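Lalora bench kit – section 3: Showing the arm a task

Read section 2 first (power, bolts, stop button). If the stop button hasn't been tested today, go back and test it. Takes a minute.

Two ways to teach. By hand = you hold the arm and move it yourself. By remote = you move the small leader arm and the big one copies. Same recording file either way, but don't mix both in one task folder. Training will run but the results are poor and you'll spend a day wondering why.

3.1 Before you record

1. Clear a working area in front of the arm. Props can stay on the table at the sides, they're useful later on.
2. Log in to Festura on the bench computer. Pick your own name. Not Abrehet's.
3. Make a new task folder. Plain name, no spaces: timer_upright, timer_to_bin, that sort of thing.
4. Write the task sentence. One sentence, what is picked up and where it goes. "Pick up the orange timer and put it in the bin." Not "tidy up".
5. Press HOME and wait for the green light on the arm to stay steady.

CAUTION: hair tied back, lanyards off, sleeves up. The elbow joint pinches.

3.2 By hand

1. Hold the arm under the wrist with one hand BEFORE pressing FREE. It will sag when the motors let go.
2. Press FREE. Move it through the task once without recording.
3. Back to HOME. Press REC, wait for the beep.
4. Move slowly and evenly. Use the thumb switch for the gripper, don't push the fingers shut yourself.
5. Finish with the gripper open and clear of the object. Press REC again to stop.
6. Keep or bin it straight away. If you had to think about it, bin it.

Note – your hands and sleeves end up in the camera view with this method. Fine for checking reach, less good for training. For anything you mean to train on, use remote.

3.3 By remote

1. Seat the leader arm in its cradle and press MATCH. The big arm moves to the same pose by itself, so stand back.
2. Squeeze and release the leader grip 2 times. Gripper should follow. If it lags, see 3.5.
3. Press REC, wait for the beep, then go.
4. Come down from above onto tall things. Sand timers tip over if a finger catches the cap on the way in. Stop just over it, line up, then lower.
5. Close gently. You'll feel the leader grip stiffen a little when there's contact – stop squeezing there.
6. Lift, carry, set down, open, go up. Don't drag.
7. REC to stop. Keep or bin.

CAUTION: if the arm touches the table, don't pull against it. Let go of the leader, press stop, then HOME. 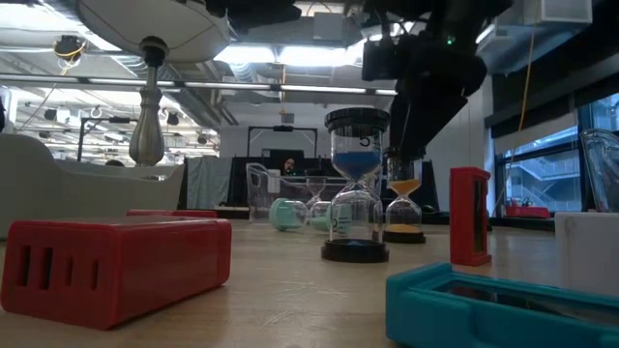 3.4 How many and how different

90 kept recordings for each task sentence. Fewer than that and it only works with the object in one spot. Bad ones don't count towards the 90, nor do the practice runs.

Change things as you go:
– move the object after every recording, even just a hand's width
– lay some of the timers down, stand others up
– swap the colours round
– leave other things nearby, boxes and so on, then move those too
– two people at least should do the driving, everyone has there own habits

Don't change the lighting setup halfway through or shift the cameras. If a camera gets knocked, stop and tell Abrehet Wako. The folder may need starting again from that point.

3.5 Common problems

Gripper lags behind the leader. Cable is loose at the Hubáček adaptor. Push it home until it clicks, then MATCH again.

Error 2348. Leader and arm are too far apart in pose. Put the leader back in its cradle, HOME, MATCH.

No beep after REC. Disk full, or the task sentence box is empty. Usualy the box.

Arm drifts in FREE. Tool weight is set wrong. Settings > Tool > pick the gripper from the list. If it's still drifting after 3 tries leave it off and put a note on the Flallonham fault sheet.

3.6 When you've finished

HOME, gripper open, leader in cradle, log out, then power off at the wall. Copying takes a while so start it before lunch. Checking and trimming the recordings is in section 4.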